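Workbenches & Worktops | Gallery | Shop furniture

Butcher-Block Packing Table, Durcombe Unit

We moved into the Durcombe unit in June and needed a table for small-carton work. The steel benches that came with the building were cold to lean on and marked the printed boxes, so we ordered a butcher-block top from Delorme and put it together ourselves. The top took 4 coats of oil, with 24 hours between coats. The color has settled a little darker than the sample we were sent.

The strips are a mix of light and medium brown. We asked for mixed stock because it was cheaper, and it also hides small dents better than a single shade. The floor under it is plain concrete. We have not painted it and do not plan to.

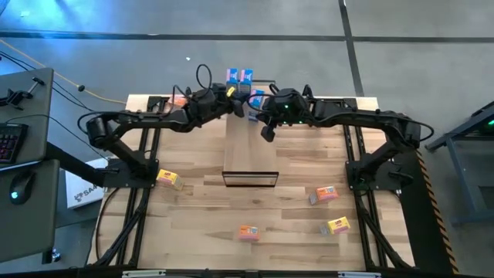 Why put a raised board down the middle of a packing table?

It gives finished cartons a place of their own. Loose stock stays on the main surface, and anything ready to go moves up onto the board. It also leaves the wood underneath clear for flat items such as labels and packing slips.

The board is a long, narrow piece of light brown wood on a black metal frame. The frame is open at the near end, so the top can be wiped down without lifting anything off. Blue and pink cartons are up on the board, and the yellow and orange ones are down on the tabletop.

Our usual order from Trulitz is 500 small cartons, and we keep up to 2000 on the shelves in the back room. The glossy ones slide on fresh oil, so allow the top a full week before using it. We wipe it with a damp cloth at the end of the day and oil it again when it starts to look dull.

The next gallery will cover the shelving at Zatambridge, where the ceiling is lower and the table had to go against a wall.

Posted 19 April 2022

Comments (3)

benchdog
What oil did you use? I have the same kind of top and mine stays tacky for days.

parcelroom
Tacky usually means too much was left on. Wipe off everything that hasn't soaked in after half an hour.

oakandiron
I like the raised board. I might try one on my sewing table, with a shorter frame.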